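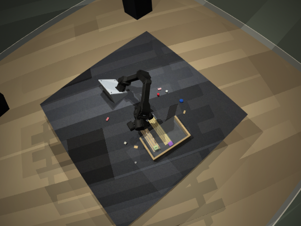 La travesía de Busero vuelve en mayo, y esta vez con dos distancias

Ya hay fecha reservada en el calendario, ya hay permiso para cerrar la bahía a las embarcaciones durante toda la mañana y ya tenemos recorrido definitivo. ¡Qué ganas! La travesía a nado de Busero se queda donde siempre, con salida desde la playa pequeña y llegada en la rampa del puerto, pero a la prueba larga se le suma una corta pensada para quienes llevan todo el invierno haciendo largos y todavía no se han atrevido con el mar.

La larga mantiene la vuelta completa al islote de Kunari, dejando siempre las boyas a la izquierda. El cambio está en el último tramo: el año pasado la corriente empujaba al grupo de cola contra las rocas del espigón viejo, y más de uno acabó nadando en diagonal para corregir. Ahora la boya de giro se coloca más afuera, así que la entrada al puerto se hace de frente, con la rampa a la vista desde bastante lejos. Quienes ya la probaron en el entrenamiento de otoño salieron encantados (y con menos agua en la nariz, que también cuenta).

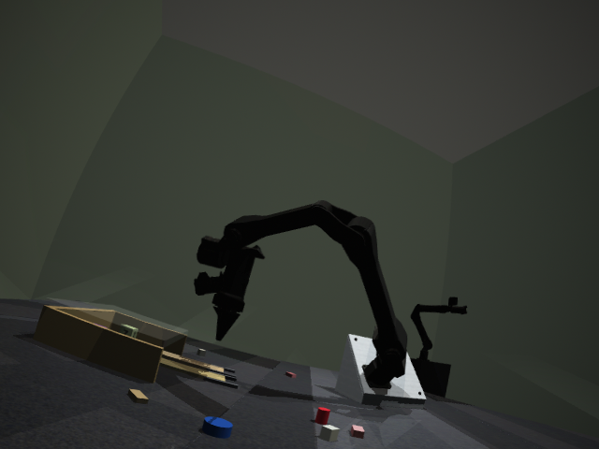 Tiempo de lectura: 2 minutos

La corta sale después, cuando el último nadador de la larga haya pasado la primera boya. Va en paralelo a la playa, ida y vuelta, con fondo de arena casi todo el camino y piraguas de apoyo a ambos lados. No hay clasificación por categorías ni límite de tiempo. Se puede nadar a braza, parar a mirar, agarrarse un momento a una piragua y seguir. La única condición es llevar boya de seguridad propia y el gorro que se entrega con el dorsal.

Sobre el neopreno, que es lo que más nos preguntáis: será optativo en las dos pruebas, salvo que los jueces decidan otra cosa esa misma mañana después de medir la temperatura. En la larga, quien lo use entra en la clasificación general igual que el resto. Los guantes y las aletas siguen sin permitirse.

Y ahora, la noticia que más ilusión nos hace. ¡El club Lammers repite! El año pasado trajo a 24 nadadores, montó en la playa un ambiente estupendo y se llevó el trofeo por equipos con una última parte de carrera preciosa, los cuatro puntuables entrando prácticamente en fila. Este año avisan de que vienen más. Nuestro equipo quiere recuperar ese trofeo, que vivió en la vitrina del vestíbulo durante tres ediciones seguidas y dejó un hueco feísimo, de modo que los grupos de aguas abiertas ya están trabajando ritmos más largos y muchos cambios de orientación.

Para preparar la cita, a partir de este mes la piscina de Clulero nos cede dos calles más a última hora de la tarde. En una se harán series largas con poco descanso. En la otra, técnica específica: levantar la vista sin hundir la cadera, respirar a los dos lados, girar en boya con gente alrededor y salir nadando fuerte después del giro. Podéis cambiar de calle cuando queráis, hablándolo antes con el entrenador de turno. Los entrenamientos en el mar empezarán más adelante, en cuanto el tiempo acompañe, y se avisará por correo con la marea y el punto de encuentro.

Las inscripciones se abren a los socios antes que al público general. La edición pasada reunió a más de 1861 espectadores y nadadores entre playa y puerto, según el recuento municipal, y los dorsales volaron, conque no lo dejéis para el final. Si os animáis a la corta con alguien de casa, apuntaos juntos en el mismo formulario y saldréis con números seguidos.

Publicado el 8 de enero de 2019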